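Robots are coming to our lounge service, what happens to my hours?

posted by jultwood_nights

I work the evening shift at Pesberg, clearing and setting tables in the guest lounges (trays, snacks, drinks, wiping down, all of it). In April they put a two-armed robot on a practice table and four of us got moved to "training support," which so far means setting things out and watching it work. Same pay, but I lost my tips and my boss won't say if it's permanent! Has anybody been through this? Pics so you know what kind of work I mean.

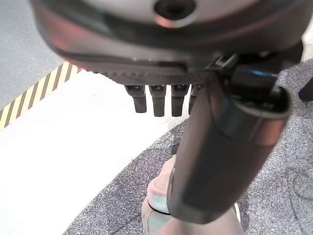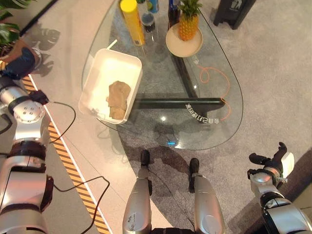
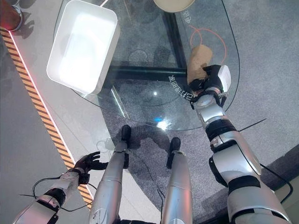
My real worry is that I signed on as lounge staff and nothing on paper mentions robots. There are 10 of us on evenings and the talk is they'll want 2. Should I ask for a new job description now or wait?

Angus Galbraith

Ask now, and ask in writing! We went through it at Hostard when the carts came in. I spent months doing "temporary" support work on my old title, and when the better-paid operator jobs got posted I had no proof I'd been doing one already. Write down what you do each shift, even the boring stuff. And bring up the tips separately, with a number. I worked mine out at 908 dollars for the season and they ended up paying most of it. The job did change, I'll be straight with you. Less walking, a lot more standing and waiting, and I miss chatting with guests.

ruggiero_fan

they did this where my cousin works and he got 4,000 to leave. id take the money

jultwood_nights

Thanks Angus, started a notebook tonight. No buyout offers here so far, but I'll ask about the tips before my next shift.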